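Drosolik Open Day — Gallery
Posted 2024-04-29

Quick upload before I lose the memory card again. Got to the Drosolik workshop at Gatano with our club, 48 of us on one bus, and they split us in 2 groups. Mine did the hand demo first, lobby stuff after. Captions are short, sorry, typing these on the ride home.

Small parts bench. Silver fingers, dark tips, black ribbed cover over the back of the hand. Tiny brass-colored piece on the table. This was the stop everybody wanted, so expect elbows and a lot of leaning in.

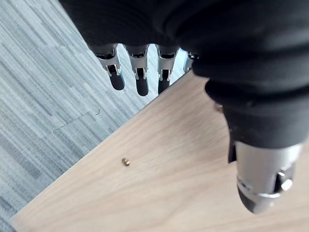

Our guide said the hand is called Nanar and the software that plans the grip is Lobo. I had them backwards all morning. Small parts are the hard ones, she said, becuase the fingers hide what they're reaching for. Makes sense. I drop screws all the time and I can feel mine.

Questions went long. Somebody asked about the cover and we got a good 3 minutes on dust and pinched wires. Someone else wanted to know the price — no answer on that one. Almost 7 years of work in the hand so far, and they're still changing the thumb.

Kids got to try the glove controls next door. Long line, worth it. My group ran over and missed half the lobby talk, so if anyone in the other group took notes please send them to me.

Next open day is in September. Sign up early, the bus filled up fast this time. Bring a jacket too, they keep the AC way up in their.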